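ホーム 一覧 未解決 自分の担当 検索 ヘルプ

件名:双腕の収録、エピソードが保存前に破棄される(仕分けタスク)
状態:対応中
優先度:高
プロジェクト:Dastow
関連:Turnitz側の学習ジョブ停止

症状
朝から収録が通らない。テレオペ自体は動く。エピソード終了のペダルを踏むと保存ダイアログが一瞬出て、そのまま消える。ディスクにはフォルダだけ残り中身なし。35本録って残ったのが2本。残った2本も右腕の関節角が途中から固定値。

ログ抜粋(レコーダ側)
 sync check: right arm stream stale
 episode dropped (reason: stale)
 writer closed
これの繰り返し。左腕側は警告なし。

環境
レコーダはPlollisの社内ビルド、先週から更新なし。OS更新なし。昨日の夕方までは普通に録れてた。目標1,151本、仕分けタスク分。このままだと7月中に終わらない。

試したこと
・レコーダ再起動 → 変わらず
・PCごと再起動 → 最初の1本だけ通って、あとは同じ
・左右のUSBポート入れ替え → 警告は右腕のまま。ポートではなさそう
・カメラのfpsを半分に → 変わらず。帯域でもない?
・staleの閾値を緩める → 保存はされる。ただし右腕のデータが歯抜け。学習に使えないので戻した

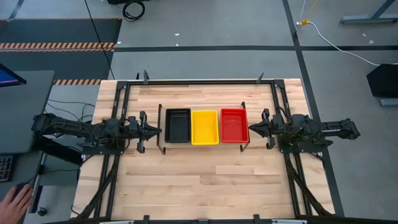

収録前の初期状態のチェックも一応やり直した。レコーダが開始姿勢を見て弾いてる可能性を潰したかったので。手順書の配置は左から黒、黄、赤の順で空のビン、両グリッパは何も持たずに中央寄りで待機。配置は手順書どおりなので、ここは原因から外す。開始姿勢の判定ログもOKが出てる。ビンの位置ずれの許容値は関係なし、いじらないこと。

追記 10:40
右腕のストリームだけ単体で垂れ流してみた。静止中は途切れない。腕を大きく動かすと時々抜ける。肘を伸ばす方向で出やすい気がする。再現率はまだ低い、もう少し見る。

追記 11:15
やっぱり動かした時だけ。ケーブルかコネクタの線が濃い。コントローラ側の温度は正常、モータのエラーフラグもなし。通信のリトライ回数だけ右が異常に多い。左はほぼゼロ。
Turnitzの担当窓口には「午前分は入らない」と連絡済み。学習ジョブは古いデータで回さず止めたままにしてもらってる。

追記 11:50
手首側のコネクタを挿し直し。電源落としてから。挿し直し後、大きめに振ってもリトライ増えず。5分放置+10分動作で抜けなし。
ただこれで直ったとは言い切れない。前回Rawashdehのセルで似た症状が出た時は、挿し直しで半日もってまた再発してる。その時は最終的にケーブル交換だった。予備の在庫を確認中。

追記 13:20
収録再開。保存は通る。ファイルサイズも正常。関節角のグラフを左右重ねて確認、右の固定値なし。
グリッパの開閉値も見た、こっちも問題なし。
注意:午前の残り2本は学習セットから除外すること。右腕が固定値のまま「成功」ラベルが付いてる。自動判定は画像だけ見てるので通ってしまう。除外リストには手で追加した。マージする人は念のため確認お願いします。

追記 14:05
レコーダの不具合っぽいのも1件見つけた。別チケットにする。破棄したエピソードでも連番が進むので、番号だけ見ると録れてるように見える。オペレータがしばらく気づかなかったのはこれ。画面に破棄の表示が出ないのも困る。少なくとも警告音はほしい。

暫定対応
・エピソード終了ごとにフォルダの中身を確認(今日いっぱい)
・右腕のリトライ回数を横の端末で常時表示
・増えはじめたらすぐ止めて報告。閾値を緩めて続行しない
・可動域ぎりぎりの肘伸ばしは避ける。タスク上は不要なはず

残件
・右腕の手首ケーブル交換。予備が届きしだい。交換後にキャリブレーショもやり直し
・昨日の夕方分の再チェック。いつから抜けてたか不明。最悪、昨日後半も除外になる
・保存時に関節角の固定を検知するスクリプト追加。簡単なのでいい、一定フレーム値が変わらなければ警告。ただし待機中は本当に動かないので、片腕だけ作業してる区間の扱いを決めてから
・連番の件、Plollisのレコーダ担当へ
・手順書に「破棄されても画面に出ない」と書き足す

追記 16:30
いまのところ再発なし。リトライも左とほぼ同じ。昨日分のチェックは途中、先頭から見てて今のところ抜けなし。夕方の分はまだ。チケットはケーブル交換まで開けておく。優先度は中に下げてもよいが、学習ジョブ再開の確認が取れるまでは高のままで。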